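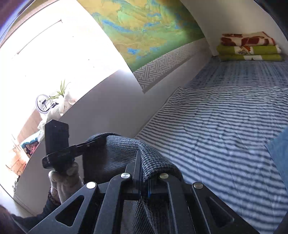 Strickpullover falten oder hängen? Und wohin mit den Hosen?

Forum Haushalt & Ordnung > Kleiderschrank und Wäsche
Beitrag Nr. 2613

moosrand
Hallo zusammen, wir sind im August umgezogen und haben jetzt im Schlafzimmer nur noch einen schmalen Schrank, Modell Pormont, mit 2 Türen. Links Stange, rechts Fächer. Die Fächer sind 35 cm tief und damit flacher als beim alten Schrank. Jetzt muss ich neu überlegen, was gefaltet wird und was auf die Stange kommt.

Grobes Gestrick lege ich bisher zusammen, mein Mann hängt seins auf. An seinen Sachen sieht man nach ein paar Wochen die Beulen an den Schultern, er sagt, das gibt sich beim Tragen. Wie macht ihr das? Und faltet ihr auf dem Bett oder am Tisch?

kessel_ulm
Falten. Grobstrick zieht sich auf dem Bügel immer in die Länge, da hilft auch ein breiter Bügel nichts. Ich lege die Ärmel nach hinten, dann einmal längs und zweimal quer. Bei 35 cm Tiefe musst du wahrscheinlich dreimal quer, sonst steht vorne etwas über und die Tür klemmt.

Tannhof
Das mit dem Bügel stimmt so pauschal nicht. Wenn man den Pullover der Länge nach halbiert und über den Steg legt, die Ärmel auf der einen Seite und das Bündchen auf der anderen, hängt kein Gewicht an den Schultern. Mache ich seit Jahren so, auch mit schweren Sachen.

kessel_ulm
Dafür hast du dann eine Querfalte in der Mitte. Und es braucht auf der Stange doppelt so viel Platz.

Tannhof
Die Falte habe ich im Fach auch. Und Platz auf der Stange hat sie ja, wenn die Hosen in die Fächer kommen.

moosrand
Da sind wir bei der nächsten Frage. Hosen lege ich im Moment alle zusammen, auch die dunkelgrauen mit Knopf, die eigentlich Bürohosen sind. Ich sortiere auf dem Bett: Hosen auf die eine Seite, Jeanssachen und Schwarzes auf die andere, und was ans Fußende oder Kopfende gehört, bleibt gefaltet liegen, bis der Rest weg ist. Über die gestreifte Steppdecke kommt dabei nichts drunter, die ist waschbar.

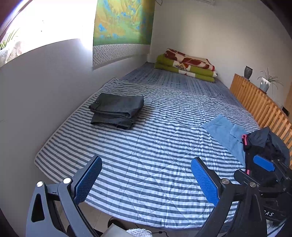
Mein Problem ist eher, dass der schwarze Haufen immer als letzter drankommt und dann bis abends liegen bleibt. Die Hosen sind in fünf Minuten erledigt. Dann kommt etwas dazwischen und vor dem Schlafengehen wandert alles auf den Stuhl. Das war in der alten Wohnung auch schon so, da hatten wir nur mehr Stühle.

lindwurm77
Bürohosen gehören gehängt, am Bund oder am Saum geklemmt, dann spart man sich das Bügeln. Ich habe die Klemmbügel von Stellberg, die halten auch dickeren Stoff. Jeans kann man legen oder rollen, das ist egal.

Zum Haufen: mit dem Schwarzen anfangen. Die einfachen Sachen macht man am Ende auch noch, wenn man keine Lust mehr hat.

Tannhof
Klemmbügel machen Druckstellen am Bund. Bei den Stellberg waren die Gummis nach einem Jahr durch. Ich hänge Hosen über den Steg und fertig.

lindwurm77
Bei mir nicht, die sind jetzt im vierten Jahr. Kann sein, dass du eine andere Serie hattest.

kessel_ulm
Nochmal zum Bett. Ich falte nur am Tisch, das Bett ist mir zu niedrig und zu weich. Auf einer Steppdecke bekommt man keine glatte Kante hin. Bei Handtüchern stört das nicht, bei Hosen schon.

moosrand
Der Tisch steht in der Küche und ist meistens belegt. Bett ist für den Rücken nicht ideal, das gebe ich zu. Aber ich brauche die Fläche, um alles nebeneinander zu haben.

birke_nord
Was macht ihr denn mit Decken? Zwei dicke Steppdecken und eine Wolldecke passen bei mir in kein Fach. Ich habe eine Truhe von Fahy am Bettende stehen, da geht fast alles rein, aber unten riecht es nach einer Weile muffig.

lindwurm77
Truhe alle paar Wochen lüften. Oder Decken gar nicht wegräumen, sondern gefaltet auf dem Bett liegen lassen. Vakuumbeutel würde ich nicht nehmen, ich hatte welche von Molix und die Füllung ist danach nicht mehr richtig hochgekommen.

birke_nord
Auf dem Bett schläft bei mir der Hund drauf. Dann lüfte ich halt.

moosrand
13. September 2021, kurzer Zwischenstand: Grobstrick liegt jetzt im mittleren Fach, dreimal quer gefaltet, die Tür geht zu. Die Bürohosen hängen über dem Steg, Klemmbügel probiere ich vielleicht später. Mein Mann hängt seine Pullover weiter auf, jetzt aber über den Steg wie Tannhof. Mit dem Schwarzen habe ich angefangen und war vor dem Mittagessen durch.

kessel_ulm
Leg die schweren nach unten, sonst kippt der Stapel.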